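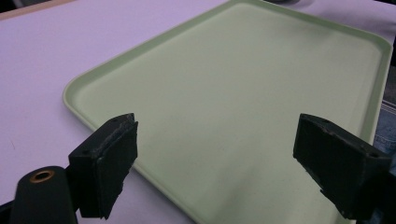
Why Does a Tray Have an Edge?

A tray is one of the least exciting things in any house. It has no buttons. It has never been anyone's birthday present, unless that person had a very odd aunt. But somebody had to think hard about it, and the green one at the top of this page has most of the clever bits a good tray needs.

First, the flat part

Most of a tray is just flat. You might say a table is flat too, so why put a flat thing on top of another flat thing?

Try this. Put five grapes on a table and move them to the next room. You will probably need two hands and a few trips, and one grape will go under the couch, where it will live until spring. Now put the same five grapes on a tray. One trip. A tray is a piece of table that you are allowed to walk away with.

Now, the rim

The raised part around the outside is called the rim, or the lip. It is low, but it has a big job. When you walk, you wobble. (You do. Everyone does.) Each wobble tips the tray a little, and anything round starts to roll toward the low side. The rim gets in its way.

A rim also helps with spills. Water on a flat board runs straight off the side and into your sock. Water on a tray runs to the rim and stops there, as long as you haven't spilled the whole pitcher.

So why not make the rim as tall as your knee? Because then you would have a box. Boxes are fine, but it is hard to slide a plate out of one, and you can't see your sandwich from the side. A low rim lets your hands in and keeps most of the peas from getting out.

What happened to the corners?

Look at the corners of the green tray. They curve. There are two good reasons for this.

The first is you. A sharp corner and a hip at the same height will meet sooner or later, and the hip always loses.

The second is crumbs. Crumbs love a tight, pointy corner. A sponge is fat and soft and can't reach the very tip, so the crumbs settle in and invite their friends. In a rounded corner, the sponge just sweeps on through.

Rounded corners help the people who make plastic trays, too. Many are made by pressing warm, soft plastic into a shape called a mold. Soft plastic flows around a gentle bend more easily than it squeezes into a sharp one, and a sharp corner is often the first place to crack.

Shiny or dull?

Some trays shine like a wet frog. Others, like the green one, are matte, a short word for "not shiny." A matte tray doesn't throw the kitchen light back into your eyes. It is also good at hiding little scratches, so nobody needs to know about the time you used it as a sled.

Test your own tray

You will need a tray, a marble, and a grown-up who is in a good mood.

Put the tray on the floor and set the marble in the middle. If the marble rolls off by itself, your floor is not as flat as your family thinks. You may want to save this news for after dinner.

Now lift one end of the tray very slowly. The marble will roll down and bump into the rim. Lift a bit higher and try again. At some point the marble will hop right over and leave. Remember how far you tipped the tray, and never tip it that far when it is holding soup.

Do the whole thing again with a wooden cutting board that has no rim. This part of the experiment is very short.

Words to know

Rim: the raised edge around a tray, plate, or bowl.
Matte: dull, with no shine.
Mold: a hollow shape used to form soft material. (There is also the fuzzy kind of mold, and that one you get by leaving the peas on the tray.)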